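**Vostow pushes Turnum 2 out the door, planner finally replans mid-grasp**

Quick one before lunch. Vostow put out version 2 of Turnum this morning, its motion planning package for mobile arms. Big change: the planner no longer waits for an arm to finish a move before it looks at the world again. It checks on every perception update and patches the path while the arm is still going.

Sounds small. Anyone who has watched an arm swing confidently at the spot where a door handle used to be will know it isn't.

Old Turnum worked in blocks. Look, plan, move, look again. Fine for bins and trays, lousy for anything on a hinge. If the door drifted a couple inches during the reach, the gripper closed on air, the run got marked as failed and the whole sequence started over from the home pose. Users have complained about it on the project's forum for most of the past year, some of them pretty loudly.

"We kept telling people to slow the arm down, that was our official advice," said Sekar Sitompul, who leads the planning team. "Not great advice."

The new release keeps a short list of candidate grasps alive during the reach and re-scores them as estimates come in. If the favorite goes bad, the arm slides over to the next one without stopping. Sitompul says the switch happens in 9 milliseconds on the company's reference computer. No word on slower boards, and the release notes skip it too.

Perception side got work as well. Chunhua Fu's group rewrote the handle estimator, the part that guesses where a handle is, which way it runs and where it's bolted on. It used to lean hard on color and would get lost when a handle and its door had similar shades, or when the door surface was blotchy. Now it fits a simple shape first (bar, knob, ring, recess) and uses color only as a tiebreaker.

Fu said bars are the best supported so far. Knobs are okay. Recessed pulls "still embarrass us," and they're off by default.

Both teams tested against Matos, Vostow's set of simulated rooms. The set is now at 1,007 rooms, and the odd ones are there on purpose: loud floors, weird textures, wall art hung wherever, things lying around on the ground. Fu's reasoning is that an estimator trained only on tidy gray kitchens learns tidy gray kitchens. Wrist views get rolled to steep angles too, so "down" in the camera is often nowhere near the floor. A lot of early failures came from code that quietly assumed otherwise.

The failures that are left mostly bunch up at the very end of the reach, according to Fu, when the fingers are open on either side of the bar and the mounting hardware is right there next to them.

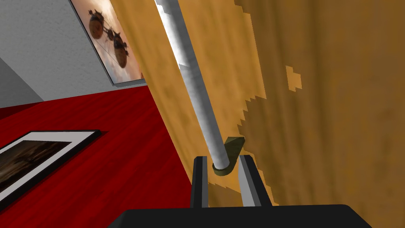
Grab too close to the mount and a finger can hit the bracket. Grab too far out and on a real door you may get flex, or a slip. Turnum 2 adds a setting called mount_clearance for this. The default is conservative and Sitompul expects people to tune it down prety quickly.

Also in the release:

- Replay tool. Scrub through a failed reach and see which candidate grasp was leading at each step, and why it lost.
- Gripper collision shapes can be swapped without rebuilding the whole robot model.
- Config files from version 1 load, with warnings. Custom cost functions don't. Those need porting by hand, and the migration guide is thin, two pages and one of them is install steps.
- Logging is quieter by default. Finally.

Fasetti, which builds service carts with a single arm on top, has had a pre-release build since July and plans to move its door-opening routine over to it. The company wouldn't share success rates. A spokesperson said only that its engineers had stopped using their own retry script, so make of that what you will.

What's missing: two-arm support, which had been on the roadmap for this version and has slid to the next one. No date given. Force feedback during the pull is still handled by whatever controller you already have, Turnum hands off once the fingers close.

Price stays the same for existing license holders. The Matos rooms are a seperate download and a big one, so maybe don't start it on hotel wifi. Docs were still half updated when we checked at 11 am, with the replay page going to an error. Vostow says that's being fixed today.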